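From: Ursina Widmer
To: mamier-users
Subject: Re: [mamier-users] Save slots lost after Listden update
Wednesday, 21:14

Yatziri Ocampo wrote:
> After updating Listden to build 2829 the handheld version only shows
> ten of my save slots. The rest were there on Sunday night. The console
> version still lists all of them. Is the data gone, or is the menu
> just not reading it? I have 143 levels finished and would
> rather not start again.

The data is still there. Build 2829 changed the way the slot index is written. The old index held up to 200 entries in one block. The new one splits them into pages of 10, and the handheld menu reads the first page only. The console menu was patched separately by Sandoval and reads all of them.

Please don't save over anything in slots 1 to 10 until the fix is out. Each save rewrites the index for that page, and if the page count is wrong at that moment the later pages lose their links. The level files themselves stay on the card, but getting them back means rebuilding the index by hand.

To check your own card:

1. Close the game fully – sleep mode is not enough.
2. Copy the whole LISTDEN folder to a computer.
3. Open index.dat in the Prusus viewer and look at the page count in the header.
4. If it says 1, write to me off list and attach the file.

Any higher number means the index is sound and you only have to wait. I have sent the details to Sandoval and had a short reply saying the menu fix goes in with the April patch. The level editor is not affected, and neither are ghost times.

The Prusus viewer was also updated this week. It now opens index files from both versions and no longer stops on empty slots.
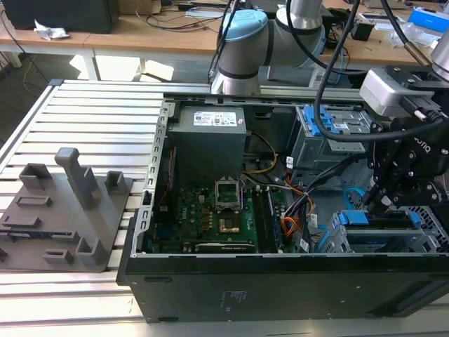
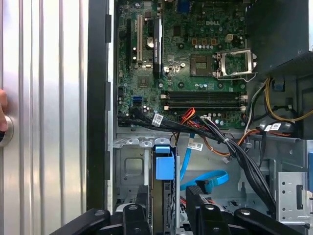
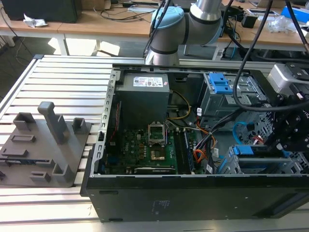
Green board, case open
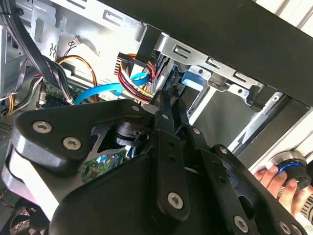 Can I move my saves from the console version to the handheld in the meantime?

The two versions store level times in a different byte order, so a straight copy will load but every time will be wrong. Wait for the export option in the April patch.

Ursina

_______________________________________________
mamier-users mailing list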